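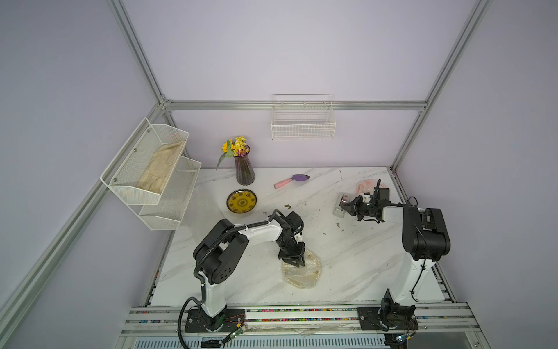
Furlow Household Goods Descriptions

Version 2, released Tuesday, May 22, 2018
Maintained by Zdislava Vrabec

Summary

Furlow is a set of 646 short written descriptions of ordinary household goods, collected from small shops and secondhand sellers. Each description is paired with a category, a condition grade and a shipping note. The set is text only. It was put together to test search and sorting tools for small online stores, where listings are short, spelling is uneven, and the same item can be called by several names.

What is in the download

listings.csv has one row per item.
categories.txt has the 24 category names, one per line.
conditions.txt has the condition grades and their definitions.
changes.txt lists the differences between versions 1 and 2.
splits/ holds the train and test lists, as item numbers only.

All files are UTF-8 with Unix line endings. The CSV uses commas and double quotes. Some descriptions contain line breaks inside the quotes, so please read the file with a real CSV parser. Splitting on newlines will give you the wrong number of rows.

Columns

item_id: a whole number. Numbers are not continuous, as withdrawn items keep their old number and are not reused.
title: what the seller wrote as a heading. May be empty.
body: the description, as written, up to 300 words.
category: one of the names in categories.txt.
condition: new, good, worn, or parts.
ship_note: free text on packing and postage. Often empty.
source: one of Vernora, Ismail, Trivine.

Sources

Vernora is a kitchen and bath shop. Its descriptions are the longest and the most regular, and most follow the same order: material, size, care. The category is usually clear from the title.

Ismail is a secondhand dealer. Titles are short and often leave out the item itself ("nice blue one, small chip"). The body usually clears this up, but not always.

Trivine sells storage and shelving: wire baskets, wall racks, hooks, drawer inserts. The same basket may be listed as a bin, a tray or a caddy within a single week. 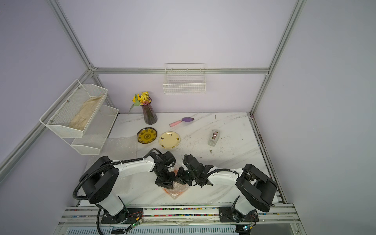
Condition grades

Graders worked from the seller's text and did not handle the goods.

new: the text says unused, boxed or with tags.
good: used, with no damage mentioned.
worn: marks, stains, scratches or fading are mentioned, but the item can still be used for its purpose.
parts: broken or incomplete.

The line between good and worn caused the most disagreement. In version 1, any mention of a mark moved an item to worn. In version 2, a mark that the seller says can be wiped off leaves the item at good. "Light scuffs on white finish" is worn. "Dusty, needs a wipe" is good. Where the text doesn't say whether a mark comes off, use worn.

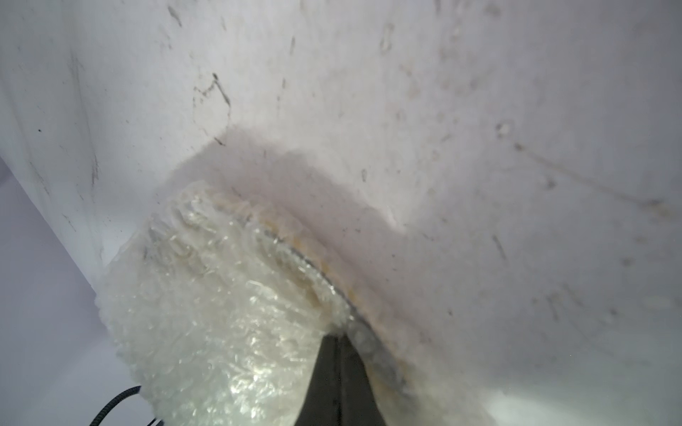

How the labels were made

Two people labeled every row separately. Where they agreed, the label stood. Where they didn't, Zdislava Vrabec read the row and picked one. The two original labels are not in the download, but can be sent on request.

A batch of 200 rows was labeled a second time for version 2, after the rule for marks was changed. The rest were checked with a word search for terms such as "scuff", "smudge" and "stain", and corrected by hand.

Shipping notes were left as the sellers wrote them. They mostly deal with packing: bubble wrap or paper, one box or two, whether lids travel separately. A few mention carriers and prices. Prices were replaced with the word PRICE, and phone numbers and street addresses were removed.
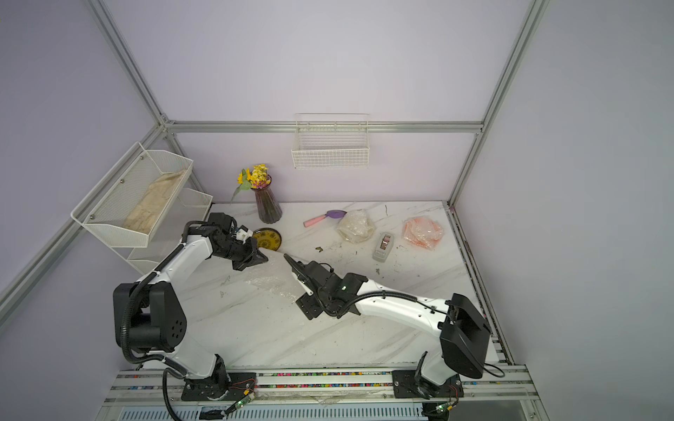 Notes on packing are much less regular than the other fields, and we don't suggest using them as labels. "Wrapped well" can mean almost anything. Ismail sometimes puts the packing note in the body and leaves ship_note empty, and these have not been moved.

Known problems

Lamps appear under both Lighting and Decor. Table lamps should be in Lighting. Some are not.

Sets are listed as one row even if the pieces differ in condition. The grade follows the worst piece.

Sizes are in inches for Vernora and Trivine and in a mix of inches and centimeters for Ismail. No conversion was done.

A few Trivine rows are near copies of each other, differing only in color. They are kept together in the same split so that a test row doesn't have a twin in train.

The Garden category is very small and should not be scored on its own.

Uses

The set is fine for testing search, spelling correction and category sorting. It is too small to train a language model from scratch. It says nothing useful about what goods are worth, and with the prices gone it can't be used for price work.

License and credit

Free for research and teaching. Ask first for commercial use. Please credit the set as "Furlow Household Goods Descriptions, version 2" and keep the version in the name, as scores on version 1 and version 2 can't be compared for the condition field.

Reporting errors

Send the item_id, the column and what you think it should say. Corrections go into changes.txt under the next version number. Version 1 is still available but is no longer corrected.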